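Häufige Fragen zum Zweiarm-Paket von Prillico

Stand: 10. November 2019

Was gehört zum Lieferumfang?
Zwei Arme mit Parallelgreifern, das Steuergerät, die Kabelsätze und die Software Sindia in der Grundlizenz. Tisch, Gestell und Rechner stellen Sie selbst. Eine Liste geeigneter Rechner schicken wir auf Anfrage zu.

Kann ich das Paket auch mieten?
Ja. Die Mindestmietdauer beträgt 6 Wochen. Bei einem späteren Kauf rechnen wir die ersten beiden Monatsmieten an.

Wie viel Platz brauche ich?
Beide Arme müssen die gesamte Arbeitsfläche erreichen, ohne sich gegenseitig zu blockieren. Eine einfache Holzplatte genügt, sofern sie nicht federt. Kabel bitte so führen, dass sie bei voller Streckung der Arme nicht spannen.

Eignet sich das System für Textilien?
Ja, mit Einschränkungen. Kleine Teile wie Socken oder Tücher lassen sich greifen, aufhängen und von Klammern abnehmen. Große Stücke wie Bettwäsche sind nicht vorgesehen. 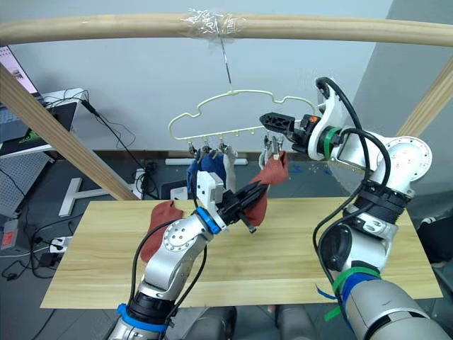
Bei dehnbaren Stoffen sollte die Zugkraft begrenzt werden. In Sindia finden Sie den Wert unter »Greifer – Grenzwerte«. Ab Werk ist er für feste Teile eingestellt und für Strickware zu hoch.

Muss ich programmieren können?
Für die mitgelieferten Abläufe nicht. Eigene Abläufe werden durch Vormachen angelegt und danach in Sindia bearbeitet. Wer tiefer eingreifen will, nutzt die Python-Schnittstelle.

Gibt es eine Einweisung?
Die Einweisung dauert 2 Tage und findet bei Ihnen oder in unseren Räumen statt. Ansprechpartner für Termine ist Warrick Hollis. Im Oktober haben wir den Ablauf geändert: Die Sicherheitsunterweisung steht jetzt am Anfang.

Wie oft ist eine Wartung fällig?
Alle 2.000 Betriebsstunden. Die Greiferbacken sind Verschleißteile und können selbst getauscht werden.

Passen Greifer anderer Hersteller?
Greifer von Mahlangu passen mit Adapterplatte. Andere bitte vorher anfragen.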